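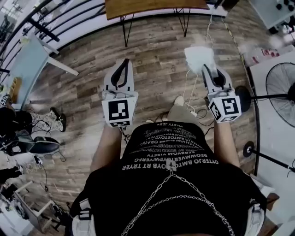 *Figure 7. Both grippers held out in front of the body, marker cubes facing forward.*

## 4. Getting ready for your first recording

Welcome to the fun part! By now your Nunis hand-held set is charged, paired and sitting in front of you, and you're probably itching to pick something up. Give yourself a little time with this section first, and keep both grippers within reach as you read.

1. Put on the shoulder straps and snug them up until they lie flat. They should feel like a light backpack.
2. Pick up one gripper in each hand and let your elbows relax. New users tend to squeeze hard, and there's really no need – a gentle pull closes the fingers all the way.
3. Stand with clear floor on both sides of you and bring the grippers out in front.
4. Open the Skenard app and tap **Find cubes**. Two green dots mean both marker cubes have been found.

**Note:** Keep your thumbs and sleeves off the patterned faces of the cubes. If a dot keeps blinking, tilt that gripper a little until it settles.

**Caution:** Look down before you step. Cables on the floor are easy to forget once your hands are full.

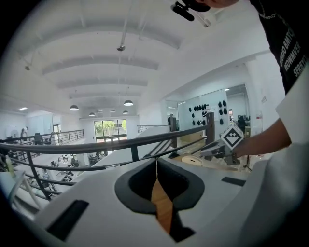 *Figure 8. Gripper view toward the second gripper and its marker cube.*

### 4.1 Checking the gripper views

Each gripper has its own view, and it pays to look at both before you record anything (we still do this every single time, and we build the things!).

5. Tap **Views** and choose the left gripper, then the right. The jaw opening should be at the bottom center of the picture.
6. Point one gripper across your body so that the other one comes into view. Its cube should look crisp, with clean edges between black and white.
7. If the picture is hazy, wipe the lens with a dry cloth and look again. Message 208 means the lens still needs attention.

**Note:** Bright windows behind you are usually fine. The app needs a moment to adjust, so please wait for the picture to steady.

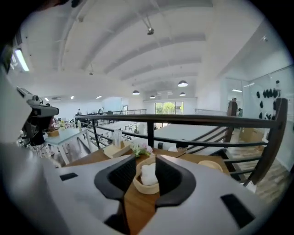
*Figure 9. Fingers lined up over a small basket with a folded white cloth or tissue in it.*

### 4.2 Your first practice pick

8. Choose something soft and light. Bring the open fingers over it slowly, close them, lift, and set it back down.
9. Repeat until the movement feels easy, then tap **Record**. The starter plan holds 700 takes, so go ahead and use a few for practice.

**Caution:** When working beside a railing, keep loose items well back on the table.

If message 53 shows up, the storage card is full; see Section 6 for how to move your takes to the Oda dock.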